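How to Shorten a Metal Link Watch Band at Home
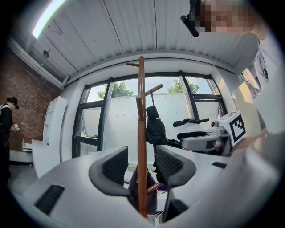
2 min read

My new watch came in the mail and slid halfway to my elbow. The jeweler at the mall wanted more than I felt like paying, so I did it myself at the kitchen counter, and I've since done one for my cousin Tamer and two for his wife (she has a lot of watches!).

You'll need a cheap pin pusher, a small hammer, needle-nose pliers and a bowl for the pins. Mine is a Savik kit and it's fine. Put a towel down first - those pins roll.

Put the watch on and pinch the slack together under your wrist. The links you're pinching are the ones that have to go. Try to take the same number from each side of the clasp, and if it's an odd number, take the extra one from the 6 o'clock side.

Now flip the band over and look for the little arrows on the inside of the links. Push the pin out in the direction the arrow points. Set the link in the holder, line up the tip of the pusher with the hole and turn the handle slowly. If the tip starts to bend, stop and line it up again. I snapped one by being stubborn. Once the pin is sticking out a bit, grab it with the pliers and pull.

Do the other side of the link the same way, then bring the two loose ends of the band together. The pin goes back in against the arrow, split end last. A couple of light taps with the hammer should leave it flush. Run your fingernail over it, and if it catches, tap again.

My Clinetti has a tiny metal tube in the middle of each link, so check for those before you shake anything out over the carpet. I spent most of an evening in June looking for mine.

Still a hair too tight or loose? Move the spring bar in the clasp over one hole. And keep the spare links in the watch box, wrists change!

Recent posts
Leather or Rubber for Summer?
Changing the Battery in a Saliba Slim
Why Is My LED Watch So Dim?
Samira's Favorite Watches Under $275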